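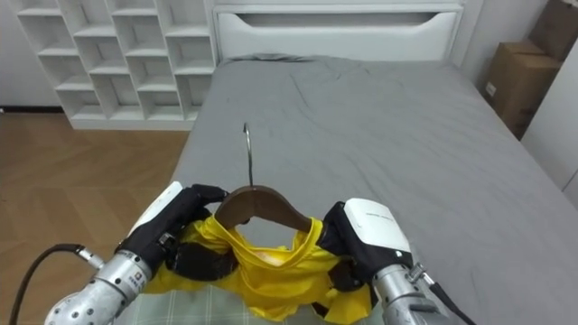 Odwood to begin curbside pickup of used clothing

Households in Odwood will be able to leave unwanted clothes, shoes and bedding at the curb under a new collection service that starts this summer. The town signed the contract with Oltusora, a textile sorting company, in June 2022, and the first routes will cover the neighborhoods north of the rail line.

Residents on those routes will get a roll of green bags in the mail with a printed schedule. Bags go out on the same day as recycling, next to the cart and not inside it. A separate truck will pick them up. The service is free to households and there is no sign-up.

The town has had drop-off bins for clothing for years, most of them in supermarket parking lots. They fill quickly in spring and fall, when people are going through their closets, and bags left beside them get rained on and torn open. Wet clothing can't be sold and usually ends up in the landfill. The public works department received enough complaints about the bins at the Burkholm Road shopping center that it removed them in March.

Viorica Vasić, who manages waste and recycling for the town, said the bins had been placed for the convenience of the companies that emptied them.

"If you live out by the reservoir and you have two bags of kids' clothes, you are driving across town to a bin that may be full," she said. "Most people will do that once. After that it goes in the trash."

The first phase takes in 2000 households. The town will look at the results after 9 months and then decide whether to add the southern half of Odwood, where the streets are narrower and more people live in apartments. Apartment buildings are the harder part of the plan. Many of them share dumpsters and have no curb space to speak of, and Vasić said building owners have asked who would be responsible for bags that are missed or opened. For now, apartment residents in the first phase can use a locked cage at the transfer station, open during regular hours.

What happens to the clothes

Bags will be taken to the Oltusora sorting hall in Burkholm, where they are opened by hand on long tables. Clothing in good condition is pulled out first and graded. The better pieces go to secondhand stores in the region, which buy by the pound. Other wearable items are baled and sold to wholesale buyers. Cotton that is stained or torn is cut up for wiping rags, and some of the rest is shredded for use as padding and insulation.

Petr Ivanov, the company's operations manager, said the split changes from month to month and depends a great deal on what people are throwing out. Winter coats keep their value. Adult T-shirts are hard to sell unless they are nearly new. Children's clothing moves well because it is outgrown before it is worn out, he said, but it also tends to come in with stains.

"We would rather get it than not get it," Ivanov said. "A shirt with a missing button is fine. A shirt with paint on it is fine, that is a rag. What we can't use is anything damp. One damp bag in a closed truck and you smell it on everything."

Under the contract, Oltusora pays the town for each ton collected, at a rate that can be adjusted twice a year. Vasić said the payments are not expected to cover the full cost of mailings and bags in the first year. The town is counting on lower disposal fees to make up part of the difference. Odwood pays by weight to dump its trash, and clothing and bedding are heavy for the space they take up.

An earlier attempt at curbside clothing collection, run by a different company, ended after a single season. The company had asked residents to phone ahead for each pickup, and few did. Trucks were driving long distances for a handful of bags. Vasić said the fixed schedule was the first thing the town asked for this time.

What is accepted

The list is longer than the one posted on the old bins. It includes all clothing, shoes tied or banded in pairs, belts, handbags, hats, towels, sheets, blankets, curtains and tablecloths. Duvets and comforters are accepted if they are filled with down or polyester and fit in a bag that can be tied shut. Pillows are not accepted, and neither are rugs, mattress pads, foam or fabric scraps from sewing.

Clothes hangers should be kept at home. They tear the bags, and the sorting hall has no use for them in mixed lots. Wooden ones in usable shape can be dropped off at the reuse shed at the transfer station, where they are free for anyone to take. Wire hangers go in the scrap metal bin, or back to the dry cleaner if the cleaner will take them. Plastic hangers go in the trash, as they can't be recycled through the town's program.

Everything should be clean and fully dry. It does not have to be ironed or folded. The town asks people to check pockets - keys and bank cards turn up often at the sorting hall, and getting them back to the owner is slow when the bag carries no name.

Residents who run out of green bags can pick up more at the town hall front desk or the library. Other bags will be left behind, including white kitchen bags, which crews on early routes may mistake for household trash.

Stores have mixed views

Owners of secondhand stores in the area have been watching the plan closely. Some are concerned that people who now bring in good clothing for credit or as a donation will find it easier to leave it at the curb. The town's mailing will include a short list of local stores that take clothing directly, along with their hours. That list was added after a public meeting in March at which several shop owners spoke.

At the meeting, the manager of a consignment store on Mill Street said her supply had already become less steady as more people sold clothes through apps. The good labels go online, she said, and the store is offered what is left. She said she did not oppose the pickup but wanted the mailing to say plainly that selling or giving clothes away locally comes first. The final version of the leaflet has a line to that effect on the front.

A charity store near the bus station took the opposite position. It receives more than it can put out on the racks, and it spends money every month having the surplus hauled away. Under the new arrangement it will be able to hand unsold stock to Oltusora at no charge. The store has set aside part of its back room for the bags and will stop renting a dumpster.

Renting space for the trucks was one of the last items to be settled. They will be parked overnight at the town garage, in a corner of the lot formerly used for road salt, and Oltusora will pay 500 dollars a month for it.

Missed pickups and other questions

Bags should be at the curb by seven in the morning. If it is raining, residents can still put them out as long as they are tied tightly, though the town suggests waiting for the next date if rain is expected all day. Missed pickups can be reported to the public works office by phone or through the form on the town website. The crew will return within 2 working days.

Taking bags from the curb is covered by the same local rule that applies to recycling, and carries the same fine. Vasić said the town does not plan to send anyone out to look for violations, but would follow up on repeated reports from the same street.

The remaining drop-off bins will stay in place through the first phase. The company that owns them has been told its permits may not be renewed if the service is extended to the whole town. The bins behind the high school will be moved closer to the parking lot entrance before classes resume.

The route map and the full list of accepted items are available at the library and at town hall. Leaflets in other languages can be requested from the public works office.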